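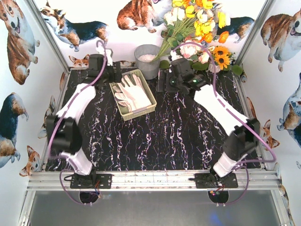 # Pink and white granules in a bucket: can I stand a big bunch of flowers in them, and will the bucket wreck my table?

*Home & Garden > Flowers and Arranging. Asked March 13, 2024. Viewed 1,653 times. 3 answers.*

I have inherited a bucket. More precisely, I agreed to clear a shed in Nurnville for a relative who was moving, and my wages were a round grey bucket of pale pink and white granules, a yellow-green plastic basket with holes in the sides, and a pair of work gloves, white with grey bits. There was no label on the bucket. The relative says the granules are "for the garden" and has since stopped replying on the subject.

I also have a large bunch of flowers with very long stems. I don't own a vase that can cope with them. Every vase I own was bought by somebody who thought I would be receiving a single rose now and again. So the flowers are currently next to the bucket, looking at it, and I've begun to wonder.

What I want to know:

1. Can I push the stems into the granules and call it an arrangement? I like the colour. It's the sort of thing Jolness would sell in a smaller bucket for more money.
2. Is there any way of finding out what the granules are without licking them?
3. The table has a black marble-pattern top with white and gold veins. I don't know if it's real marble and I've had it long enough that it's embarrassing to ask. Will a metal-looking bucket mark it?
4. Less urgent: where do people keep their gloves? At the moment they live in the basket with the fingers going one way and the cuffs going the other, and it looks as if someone has fainted in there.

I have searched the site and found 15 threads about gravel in vases, most of which become arguments about goldfish.

**Edit:** several people have asked if the bucket has a hole in the bottom. I haven't looked. It's heavy and it's full.

---

## Answer 1 (accepted, 111 votes)

Taking the second one first, as the rest depends on it.

Pale pink and white mixed granules from a shed could be a few things. Decorative gravel or dyed sand is the hopeful answer. Some fertilisers look like that. So do certain sorts of cat litter, some rock salts, and one or two things for killing moss that you really don't want on the table where you have your tea. Put the gloves on, take a spoonful outside and drop it into a jam jar of water.

- If it dissolves, it's a salt or a fertiliser of some sort. Don't put flowers in it and don't tip it down the sink.
- If it swells or goes to mush, it's probably litter or some absorbent. Harmless enough to the flowers, perhaps, but you'll have a bucket of porridge by the weekend.
- If it just sits there, rinse it and look again. If the water stays clear and the colour stays put, you most likely have gravel.

Leave the jar overnight before you decide. Some coated fertilisers will sit at the bottom looking like innocent little stones for hours. If you're still unsure after that, treat it as garden chemicals and ask the council what they take. And wash the spoon, or better, let it become a shed spoon.

Assuming it's gravel, please don't shove the stems straight into a full bucket. Cut ends get crushed and bruised, and a crushed stem doesn't drink well. You also can't see the water level, so you'll either drown the thing or forget it. What I do:

1. Empty the bucket down to about a third. You'll need somewhere for the rest, and not your basket, for reasons you will discover immediately if you try it.
2. Stand a tall plastic jug or a cut-down drinks bottle in the middle. The bottle holds the water.
3. Pour the granules back around it, up to the neck. They hold it upright and hide it.
4. Trim the stems at a slant, take off any leaves that would sit under water, and put the flowers in the bottle.

Now it doesn't matter if the bucket has a hole. It also means you can lift the bottle out, change the water every couple of days and put it back without excavating. Long stems need depth, so go for the tallest bottle that will hide. If the bunch leans, and a big one will, turn it so the lean faces the wall and let the wall do some work.

Table: put something under the bucket whatever the top is made of. Real marble stains and scratches. Printed tops scratch and then you can see what they were printed on. A cork mat is fine, or a plate you've fallen out with. The thing that does the damage is usually a bit of grit caught under the rim when you slide it across, so lift it. If it's too heavy to lift, you've put too much back.

As for whether it's marble, lay your palm flat on it. Stone feels properly cold and stays cold for a good while. Then look at any edge you can get at: veins in real stone carry on over the side, and printed ones tend to stop or turn the corner in a suspiciously tidy way.

No opinion on gloves.

> **Comment from the asker:** Jam jar is on the back step. I have written DO NOT on it and run out of label.

> **Comment from the asker, next day:** It's just sitting there! Water clear, pink still pink. The palm test was inconclusive because everything in this house is cold.

> **Comment:** Give it one more night. I've been caught out by slow-release stuff.

---

## Answer 2 (14 votes)

I can help with the gloves, which the last answer skipped as if gloves were beneath it.

A basket with holes is a decent place for them. Air gets in from the sides and they dry out, so carry on. What goes wrong is everything else that ends up on top: secateurs, twine, a packet of seeds from a year you'd rather forget. Then the gloves are at the bottom going stiff. I keep one basket for gloves and will not be moved on it.

Store them flat with the fingers all pointing the same way, cuffs towards you, so you can pick them up without rummaging. If they've been wet, stand them fingers up over a couple of bottles first. Before you put your hand into anything that has lived in a shed since last November, shake it hard, outdoors, over somebody else's patio for preference. I once found a spider in a thumb. I say found. We found each other.

If the grey parts are rubbery, don't put the gloves on a radiator. If they're fabric, a cool wash is normally all right, though the white will never be white again and you may as well make your peace with that now.

For a new pair I've been happy with Baek ones, but they come up small. Clernine do a longer cuff that's better for roses.

On the flowers: are they real? You haven't said. If they're artificial, then all that about bottles and slanted cuts is a waste of an evening, and you can stick them in the gravel and dust them at Christmas.

> **Comment from the asker:** I have turned the gloves round and they do look more like gloves and less like an incident. Thank you.

> **Comment:** This doesn't answer the question about the flowers.

> **Comment:** It answers number four. There was a number four.

---

## Answer 3 (-2 votes)

just buy a vase

got a big glass one in Jolness, holds loads. gravel is bad for fish as well, especially goldfish, they get it stuck

> **Comment:** There are no fish in this question.

> **Comment:** there might be later

---

*This question has been closed to new answers. Related: "Bucket rust ring on pale worktop", "How deep should water be for tall stems?", "Goldfish and gravel, the long thread (675 replies)".*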